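Zusden Bench Cell – Set-up Guide
Section 9: Moving a manual station to shared operation
Document 2382, issued Mar 1, 2022

9.1 Before you begin

This section covers the change from a fully manual bench to one where the arm does the lifting and placing and the operator does the fitting, checking and sign-off. Complete Section 8 (mounting and power) first. The supervisor and every operator who will work at the station should read all of Section 9, including the parts on job cards and rotation.

You will need:
– the signed layout sheet for the station
– the current job card for each product run at the bench
– operator badges, programmed at level 1 or level 2
– the Kuusisto planning software, with the station model loaded

9.2 Planning the layout

1. Open the station model and set the bench height to match the layout sheet.
2. Place the parts cabinet and any fixed boxes in the model. Include items that stay on the bench all day.
3. Load the longest workpiece the station will handle.
4. Run the pick at 25 per cent speed and stop it at the moment of grip.
5. Save the stopped view under the station number.

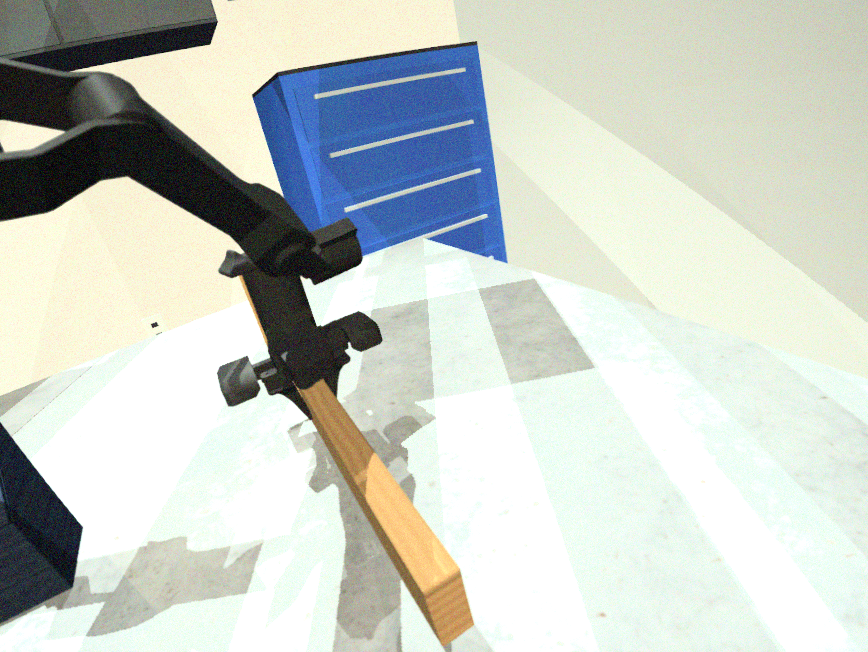 Operators should review the stopped view before any real motion is allowed at the bench. They know which drawers get opened mid-job and where they put their hands, and the layout sheet does not record either. Have them look at the forearm first: with the gripper around a long wooden bar, it passes in front of the lower part of the blue drawer cabinet. If a drawer in that area is needed while the arm is working, move its contents to another drawer or add a hold point to the job card. Check the near end of the bar as well, as it extends well past the fingers.

NOTE: Changes made after the review require a new saved view. Do not overwrite the old one.

9.3 Setting the hold points

1. Select Job > Hold points.
2. Add a hold before each step where an operator reaches over the bench.
3. Set the release to Badge. Timed release is not permitted at shared stations.
4. Keep a clearance of at least 200 mm between the arm at hold and the operator's nearest working position.
5. Save, then print the revised job card and remove the old one from the bench.

CAUTION: A held arm is still powered. Do not lean on it, hang tools from it or pull a workpiece out of the gripper by hand. Use Release part on the pendant.

9.4 Changes to operator duties

The job card replaces the manual handling sheet. Lifting and turning of long stock moves to the arm. Fitting, surface checks and final sign-off stay with the operator, who may reject any part the arm presents without giving a code.

Level 1 badges can start, hold and release. Level 2 badges can also edit hold points and run speed. At the Posutbridge plant, level 2 was first given only to supervisors, and minor edits waited until the next shift. It was extended to one operator per bench in August and we recommend the same arrangement elsewhere.

Expect the pace of the bench to change. Manual stations speed up and slow down over a shift; the arm does not. Set the cycle to suit the fitting work – not the arm's top rate – and leave it there for the first full week.

9.5 Rotation and manual practice

1. Enter each operator in the rotation table.
2. Assign at least one manual shift per operator in each rotation.
3. Record manual shifts on the same table.

Benches must be able to return to manual work when the arm is out of service. Keep the Brultden lifting aid at the station and inspect it on its usual schedule.

9.6 Fault 1959 during first runs

Fault 1959 (grip position outside limits) is common in the first days. Hold the arm, release the part, re-seat it against the stop and restart from the last hold point. If the fault repeats on the same part, compare the stop position with the saved view from 9.2 before changing any limits.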